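Two Hands, Two Jaw Sets: Comparing Hand-Held Grippers at Iriscombe

By Yhon Restrepo

The Iriscombe workshop has a red brick wall, a concrete floor and more household furniture than most robotics labs would put up with. Aníbal Paucar's group uses it to compare hand-held grippers before any of them goes near an arm. The operator carries one in each hand, works at an ordinary desk, and the recorded motion is later replayed on a pair of Brunton arms at the Flelton site, 14 miles away.

The comparison covers two jaw designs. The first, known in the group as the Lendley jaw, closes on a parallel slide and uses soft finger pads. The second is a linkage jaw that Brayan Guzmán drew up last winter, with a wider opening and a shallower closing angle. Both take the same pads and the same camera mount, so that a difference in results can be traced to the mechanism. 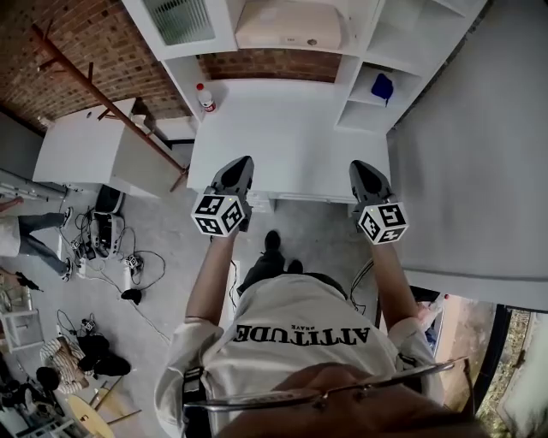

Page last modified: 2022-06-20

Position comes from marker cubes, one on each gripper. A cube shows at least one usable face from most angles, but the estimate gets worse when a single face is seen square on. In that case a small error in the corner positions becomes a large error in tilt. Paucar's fix is procedural. Each take starts with both grippers held out in front of the operator, over the desk edge, with the cubes turned slightly inward so that two faces are in view. If the solver can't agree with itself at that point, the take is dropped and started again.

The head camera sees both cubes as long as the operator keeps looking at the work. That sounds easy to arrange. In practice people glance ahead to the next shelf before the hand has finished its task, and the cube leaves the view for part of a second. Guzmán first filled those gaps by interpolation and then stopped, having found that the filled sections replayed as a soft sideways drift on the Brunton arms. Gaps longer than 6 frames now end the segment.

The wrist camera covers the last few inches, where the head view is usually blocked by the gripper itself. It uses a very wide lens, which keeps the object and both pads in view along with enough of the room to track against. The cost is heavy distortion at the edges. Calibration is done with a printed board at three distances, and the group repeats it whenever a mount screw has been touched. Efraín Chambi, who maintains the recording software, would like to see it repeated every morning. So far he has been outvoted.

Timing took longer to sort out than geometry. The head camera and the two wrist cameras run on separate clocks, and the first sessions showed the right hand lagging the left by up to 81 milliseconds. A lag of that size hardly matters when a single hand moves a box. It ruins any task in which one hand holds and the other turns. The present controller stamps every stream from one source, and the remaining offset is less than one frame.

The test objects are plain household goods: bottles, boxes, cloth. Bottles are the most useful for comparing jaws. A flattened bottle gives the pads two broad sides to close on if the approach is correct, and two narrow edges if the wrist is turned a quarter of the way around. 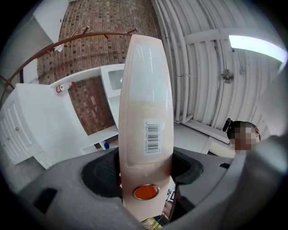 With the parallel jaw, a grasp on the broad sides tolerated a fair amount of wrist error. The pads gave a little and the bottle settled against them. With the linkage jaw, the same error tended to rotate the bottle as the fingers closed, and the operator corrected for it without noticing. The correction then showed up in the recording as a small twist just before lift. A person can absorb that. The replay on the arm reproduced the twist whether or not the bottle had moved.

The linkage jaw did better on boxes, where its wider opening allowed a looser approach, and on cloth, where its tips could pinch close to the surface. Guzmán considers this enough to keep the design alive. He is cutting a revised version with a stiffer second link, due in December.

Weight remains a complaint with both. Ilídio Carrilho, who has logged more hours as an operator than anyone else in the group, limits himself to 4 takes before putting the grippers down. His later takes show slower closing and a lower wrist, and they replay poorly at shelf height. The next housing moves the battery behind the handle.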